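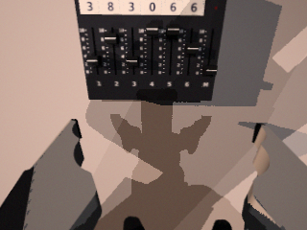 MARKETS & MONEY

Factory orders slip again, and the peso of Plasitz takes it personally

Manufacturers in Plasitz had a soft September, according to the monthly survey of purchasing managers published at 9:30 in the morning and regretted by lunchtime. New orders fell for the second month in a row, hiring slowed to a crawl, and the share of firms expecting a better year ahead dropped to a level last seen when most of them were expecting a worse one.

The survey covers 855 companies, of which 706 bothered to reply. Economists had penciled in a small gain. They have since erased it.

"Domestic demand is holding up fine, if you sell to people who already ordered," said Mesfin Araya, chief economist at the brokerage Nevetti, who had forecast the small gain. He blamed slow customers abroad, high freight costs and an early holiday in two export markets. Asked whether the holiday had come early last year as well, he said it had.

The peso lost ground against the dollar within minutes of the release and kept losing it until traders went to eat. Two-year government bonds rose as investors placed bets that the central bank will cut interest rates before winter. The bank, which said in the spring that it saw no case for a cut, had no comment. Its next rate meeting is 30 days off, plenty of time for a case to turn up.

Food and packaging plants did best, with output a little higher than in August. Machine makers did worst. Turcotte, which builds pumps and compressors, said last week it would close its second shift until the new year, a step it described in a letter to staff as "a scheduling refresh."

Input prices gave managers a break, rising at their slowest pace since the start of the year. Steel got cheaper and so did cardboard. Few firms passed the savings on to customers, and the survey's authors noted, with some tact, that margins had "room to recover."

Lemlem Chala, who runs purchasing for the furniture maker Kunorach, said her warehouse was full and her order book was not. She has stopped buying hinges. "We have hinges into next summer," she said. "If anybody wants hinges, they can call me."

The finance ministry took a sunnier view. Deputy minister Marilou Belmonte called the figures "a pause in a strong upward trend" — the same words she used for the August figures, and for the July ones, which were later revised down.

Services data come out next week. Araya expects a small gain.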